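Home Apps Readmes Downloads Forum Contact

# Brulteren — a third-party recipe box for Windows tablets

Brulteren is a small desktop and tablet app for people who keep their recipes on Ledesma, the recipe-sharing site, and who would like to read them in something nicer than a browser tab. Ledesma has never made a Windows app of its own, and after a couple of years of waiting and hoping I sat down one winter and started writing one. It is free, it has no ads, and it will stay that way for as long as I am the one looking after it.

I should say early on that Brulteren has no connection with the people who run Ledesma. I'm a fan of the site with a bit of programming behind me and an old tablet that lives next to the stove. If something breaks in the app, please tell me and leave them in peace — they have plenty to do.

## What it does

When you sign in, Brulteren fetches your saved recipes and keeps a copy on your device. From then on you can open any of them without a connection. My own kitchen is at the far end of the house from the router, so this was the first thing I built and it is still the part I fuss over the most.

You also get:

- Folders inside folders, up to four levels deep
- A reading view with big type and the ingredients pinned to the left
- Live tile support, showing whatever you saved last
- Dark and light themes, following your system setting or not, as you please
- Printing on letter or A4 paper, with or without photos
- Sharing to and from other apps through the normal Windows share panel

The reading view keeps the screen awake until you close the recipe. A few people have asked for a timer that does the same, and I'm working on one, but getting it to behave when the app is minimized has been a slow business. If you open a recipe in a second window the screen setting carries over to that one as well, and each window remembers its own text size.

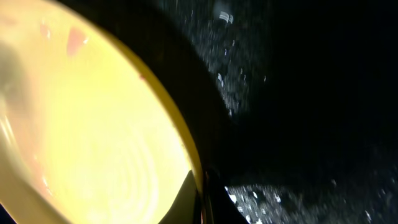
Folders are kept in step with the site wherever the site allows it. Ledesma only knows about one level, so anything deeper than that lives in Brulteren alone. If you look at your account in a browser you will find all the recipes from the inner folders sitting together in the outer one. They are perfectly safe there, and when you come back to the app they will be in their proper places again.

## Installing

Grab the package from the Downloads page, unzip it somewhere handy, and run the installer inside. You will need Windows 10 or later and 40 MB of free space, plus whatever your recipes take up. There are builds for ordinary PCs and for ARM tablets, and the installer picks the right one by itself.

If you had the old Urum app (the one I wrote before this, which some of you are still kindly using), you can bring your notes across:

1. Open Urum and choose Settings, then Backup.
2. Save the backup file where you can find it again.
3. Open Brulteren and choose Settings, then Import from Urum.
4. Point it at the file and go make a cup of tea.

A large collection can take several minutes. My own test library has 524 recipes in it, a good many of them some version of soup, and it comes over without trouble. The importer will take up to 3,000 in one go. Past that you'll want to split the backup, and there is a button in Urum that does the splitting for you.

## First run

You will be asked to sign in through Ledesma's own web page, which opens in a little window. Brulteren never sees your password. It gets a token back from the site and stores it in the Windows credential locker, and if you sign out the token is thrown away.

The first sync downloads text before photos, so you can start reading while the rest trickles in. If you're on a metered connection, photos are left alone until you say otherwise. You can change this under Settings, then Sync — and while you are in there, have a look at the photo size option, as the medium setting looks perfectly good on most tablets and takes up far less room.
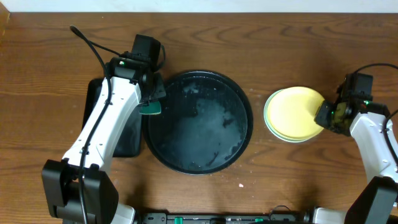 Sync happens when you open the app and then every so often in the background. You can pull down on the recipe list to force it. Should the same note have been changed in two places, you'll be shown both versions side by side and asked which one to keep. I did try having the app decide for itself in the early builds, and it lost me a very good set of notes about pickled onions, so now it always asks.

## Languages

The interface has been translated into 19 languages so far, all of them by kind people who wrote in and offered. The strings live in the `lang` folder as plain text files. If yours is missing, copy `en-US.txt`, rename it, translate what you can and send it along. Half a translation is very welcome, and anything left blank simply shows up in English.

Measurements are handled separately. You can have the menus in German and your flour in cups, if that is how you bake.

## Known problems

- On some older tablets the pinned ingredients jump when you turn the screen from tall to wide. Closing and reopening the recipe puts them right.
- Videos attached to recipes open in your browser. The site's player doesn't get along with the app window and I haven't found a way around it.
- Search does not look inside comments yet.
- The live tile sometimes shows yesterday's recipe until after the first sync of the morning.

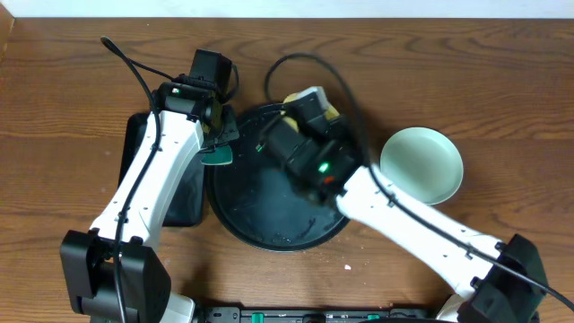
Two white arms over the wooden table.

## Settings file

Nearly everything can be changed from inside the app, but a few odds and ends are only in `settings.ini`, which sits in the app's data folder. Close Brulteren before you edit it, or your changes will be written over when it exits.

`KeepAwake` takes `on` or `off`. `PhotoSize` takes `small`, `medium` or `full`. `TileStyle` takes `photo`, `text` or `none`. `StartFolder` takes the name of any folder, spelled just as it is in the list, capitals and all. Leave a line out and you get the usual behavior.

## Reporting bugs

The forum is the best place, in the section marked Brulteren. Please mention your Windows version, the kind of device you have, and whether you came over from Urum. A log file helps enormously and you can save one from Settings, then Help. It contains the titles of your recipes but none of the text, so have a quick read through before posting if you have titles you would sooner keep in the family.

I read everything, though I am slow in December, when the day job in Ultville gets busy and the oven is on most evenings.

## License

Free for personal use. You may pass the installer along to friends, provided this file goes with it. The translation files may be reused in any project you like.

Search this site Enter keywords Go

Recent items

- Urum: final maintenance build
- Brulteren: notes for translators
- Moving your app data to a memory card
- Live tiles that won't update
- Forum rules and how to post a log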